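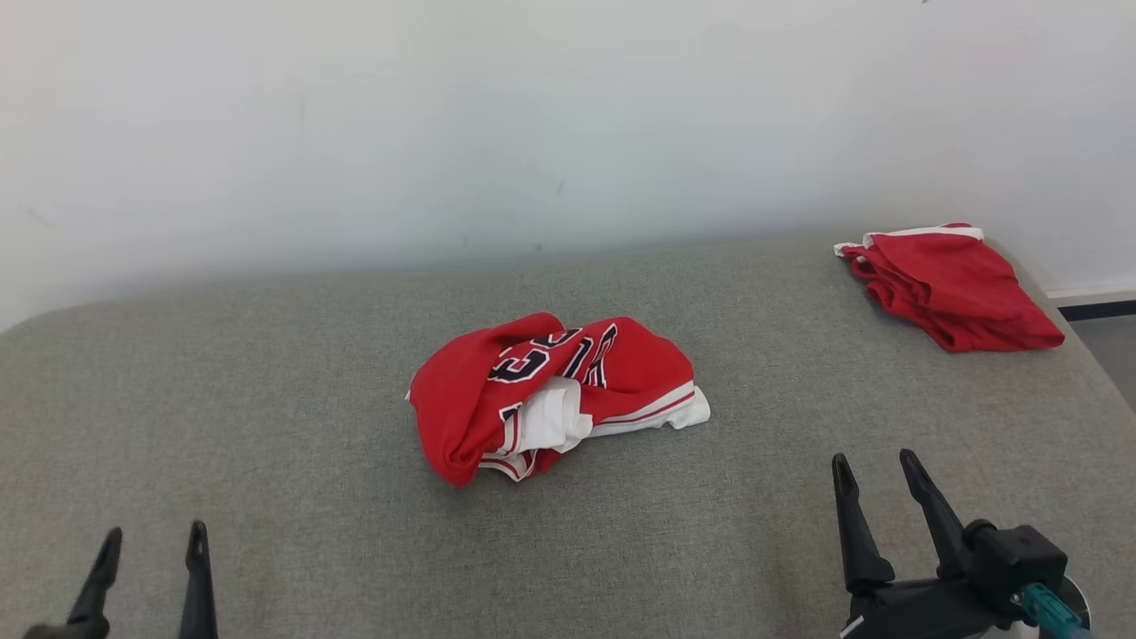
3.2 Uniform sets

Print this article
E-mail this article

Each set was a basketball jersey and matching shorts, taken from household laundry and handled on upholstered seating, where most people in our Skestthorpe interviews said they fold. Of the 20 households, nearly half kept sports clothes out of drawers altogether. Jerseys took longer than T-shirts of similar size. The armholes are wide, the cloth slides, and large printed characters crease along their own edges. 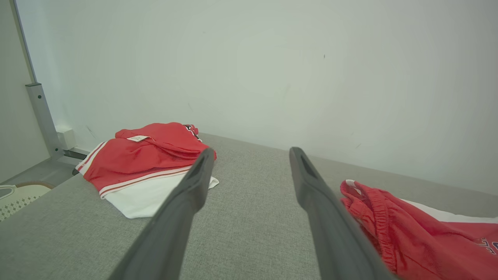
Figure 3. Red set on gray upholstery.

We scored a fold as compact when its outline was close to a rectangle and no part hung loose. Trim was the most useful guide for the coders. Where the thin white and red stripes run diagonally over a folded garment, as in Figure 3, the angle of the layers can be read without opening it. Shorts were scored separately from the jersey, on the same scale. Baptista coded all sets in May and repeated the coding 2 weeks later.

Print | E-mail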